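Software acceptance checklist, hand-held gripper capture and replay
Release: Orkitar 2, planner and tracking modules
Site: Trirkirwood
Checked by: Chantelle Kruger
Date: 4 Jan 2022
Copies: Johannes Kekana, Thảo Lại

Marks used: OK, NOT OK, OPEN. I have written OPEN wherever I was told a thing works and was not shown it.

1. Tracking start-up
1.1 Marker cubes found on both grippers at start — OK
1.2 Left and right cube IDs cannot be swapped in the config file — NOT OK
Comment: I swapped them. The software took the file and carried on with no warning. Thảo says the naming rule prevents this. A naming rule is a habit, and the loader should refuse the file.
1.3 Loss of a cube is logged with a time stamp — OK
1.4 Loss of a cube stops the recording — OPEN
Comment: The release note says "handled gracefully". I would like to know what that means. On my test the pose was filled in by guesswork for 30 frames and then marked as good.

2. Scene and perception
2.1 People in view are masked before the map is built — OPEN
Comment: The mask was switched off to save time on the day I looked. The chair task has other people working behind it, so this one matters.
2.2 Chair model covers mesh backrests — NOT OK
Comment: The depth estimate goes straight through the mesh and lands on whatever is behind. The planner then believes there is free space where the backrest is. 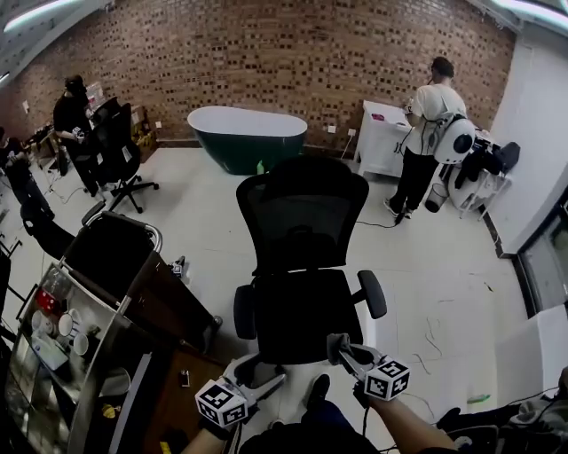 2.3 Shiny and white surfaces give usable depth — NOT OK
Comment: White floor tiles and stainless steel both leave holes in the map. Johannes calls the holes cosmetic. The planner treats a hole as free, so I don't agree.
2.4 Floor cables appear as obstacles — NOT OK
Comment: Below the height cut-off, so they are thrown away with the floor.

3. Planning and replay
3.1 Speed limit applies in replay as well as live — OK
3.2 Limit cannot be changed from the operator screen — OK
3.3 Replay refuses a recording made with an older calibration — OPEN
Comment: It shows a yellow box. The box has a "continue" button, and I watched it being pressed unread.
3.4 Success rate as claimed — OPEN
Comment: The slide says 100 out of 100. I asked for the logs and got a folder with no failed runs in it, and no record of how runs were chosen. Send the full set, aborted ones included.

4. Stopping
4.1 Software stop ends all motion commands — OK
4.2 Restart after a stop needs a deliberate action — NOT OK
Comment: The Ndlovu driver reconnects by itself and picks up the old queue. Fix before any replay near people.

Result: not accepted for replay. Recording only, with 1.2 fixed first. Retest of 2.2, 3.3 and 4.2 to be booked through Saskia Cosgrove once there is a build to test — a build, please, and not another slide.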